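Semester exchange (Zoltalura)

Study abroad term, student travel. Part of the Student Travel topic pages.
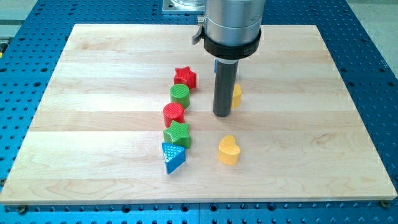

Entry by Ó Ceallaigh, contributing editor, student travel
Last revised March 2026

A semester exchange in Zoltalura is a study period of one or two terms spent at a host college in the city, with credit counted back home. Most students come on a direct swap between two schools. Fees are paid to the home school, rent and food to whoever is owed.

Background

Zoltalura is a river port and college town. Exchange places first offered by the Erkov school of languages, later by the technical college as well. Early intakes were small and mostly language majors. Engineering and design students now make up a good share of each group, and the two schools share one intake office on the Erkov side of the river.

Terms and dates

2 intakes a year. The spring one starts in January and is the smaller. Fall is harder to get into, housing goes fast. Late arrivals are let in during the first week only, after that the place is held over to the next intake.

Courses

Taught in English or the local language, depending on department. A full load is 20 credits. Students can drop one course without asking the home school, dropping a second needs a signed form. Language classes are free but do not count toward the load, a common mixup. Lab and workshop courses need a safety session first and this is only run at the start of term.

Housing

Two main options. The Kurano residence, 78 rooms, shared kitchens, ten minutes by tram from the technical college. Or a homestay, usually with breakfast. Private rentals exist but most landlords want a full year. Bedding is not included at Kurano. Deposit is returned by bank transfer after checkout, which can be slow.

Getting there and around

No direct long-haul flights. Most students fly to the capital and take the train, seat reservation needed on fast services. Student tram pass is sold at the intake office and at bigger stops, bring a passport photo. Night buses on weekends only. Bikes are popular untill the first snow.

Permits

Depends on passport. Students staying for both terms must renew mid year, in person. The enrollment letter is needed for this and the office wont send it by email.

Work

Part-time work allowed in term for most permit holders, with limits on hours. Café and tutoring jobs mostly. Unpaid placements count as study if the department signs off.

See also: Homestay; Credit transfer; Student rail passes; Erkov (district)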